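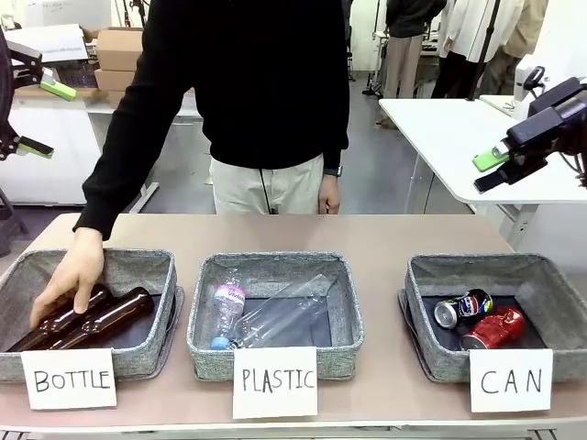 Sorting bins for the shared kitchen — one fabric box per material?

Jarkano
I am responsible for the recycling in the kitchen of our study centre, and I would like to ask your opinion before I buy more boxes. Until August we had one big sack for everything, and every time it was full one of us had to stand in the yard and separate it by hand. Now I want to use three grey fabric boxes, side by side on the long table, with a paper label in front of each one: BOTTLE, PLASTIC and CAN. I wrote them by hand in capital letters, so that it can be read quickly. The glass lies flat in the left one, the plastic goes in the middle, and the cans go in the right one, crushed. We are 17 people on our floor and we drink a lot of everything.

My questions are these. Is fabric a bad idea for this purpose? And is the word BOTTLE clear enough? I have a doubt about it, but my colleagues say I think too much.

Bostley
Your colleagues are wrong, the label is the first thing I would change. A plastic bottle is also a bottle. If I come to your table with an empty water bottle in my hand, I read from left to right, I see BOTTLE and I drop it there. Write GLASS.

For the boxes I have nothing against fabric. I keep potatoes in one.

Kassab
I disagree with Bostley about the label. People look inside the box more than they read. If two brown glass bottles are already lying there, the next person understands. In our canteen we never had any words, only one sample of each thing on the bottom of the box, and it worked for years.

But I would not use fabric. There is always a little beer or juice left, and it goes into the cloth. After one warm week you will smell it from the corridor. Take hard boxes which you can rinse under the tap.

Jarkano
Thank you both. Kassab, what happens in your canteen when the boxes have just been emptied? Then there is nothing inside to look at. I suppose somebody must put the samples back each time?

About the smell, I was thinking to ask everybody to rinse before they throw. There is a sink not far from the table.

Kassab
Yes, we leave one of each behind when we empty. It is not difficult, but I admit that new people sometimes take the samples out as well, and then the next day is a mess.

Asking everybody to rinse is a nice idea. In my experience half of them will do it.

Jadlow
Hello, I am reading with interest, as I do the same job in a block of flats. Some remarks from my side.

The fabric can stay if you put a liner in it. I use a thick bag, folded over the edge and held with a big clip on each side. When the bag is dirty I change it, and the box itself stays clean. Without a liner I agree with Kassab.

The weight is a different problem. Glass is heavy. A fabric box with 15 bottles in it is not pleasant to carry, and the handles, if it has any, are normally only sewn on. I would use the fabric for plastic and cans, and take a crate with divisions for glass. Then the bottles also stand upright and do not knock against each other.

And how are the labels fixed? If they are only leaning on the front of the box, they will be on the floor in one day.

Jarkano
They are only leaning, yes. It was for trying the order of the boxes. I will pin them or sew them on later, when the words are decided.

The crate is a good suggestion, I had not thought about the weight. My only problem is that a crate is not so pretty, and the table can be seen from the entrance. This was the reason for the grey boxes — they look calm and they match.

Bostley
Pretty is not important for rubbish. Sorry, but I must say it.

Also, why on the table? Put them on the floor or on a low shelf. You lose the whole table, and with more than 200 empties in a month somebody has to lift all that glass down again.

Jadlow
Here I do not agree. At table height people see where they drop things, and they do not throw from two metres away. When ours were on the floor, we found yoghurt pots in the cans all the time. Since they are higher it is much better. The lifting is a real point, but if you empty often it is all right.

Kassab
Table is fine for me also. One question about the plastic: do you want the caps on or off, and do you remove the paper around the bottle? Our collection accepts both, but in some towns they are strict. It would be good to write it on the label from the beginning, otherwise you will have the same discussion every week.

Jarkano
I asked at our collection point this morning. Caps on, and the wrapper can stay. Cans may be crushed, but glass must be whole, and no drinking glasses or jars together with the bottles.

So this changes the question of the first label again. If I write GLASS, people will bring jam jars and broken drinking glasses. With BOTTLE they will bring plastic. Maybe GLASS BOTTLES, in two lines?

Bostley
GLASS BOTTLES. Yes. I can live with that.

Kassab
Agreed, but leave one bottle in the box anyway.

Jarkano
I will do it. I keep the grey boxes with liners for plastic and cans, and I will look for a wooden crate for the glass. If someone knows what size of liner fits a rectangular box without too many folds, please write it here.

Jadlow
Measure around the top edge of the box and divide by two, then take the next bigger width. Mine are a bit too long, so I tie a knot in the bottom corner.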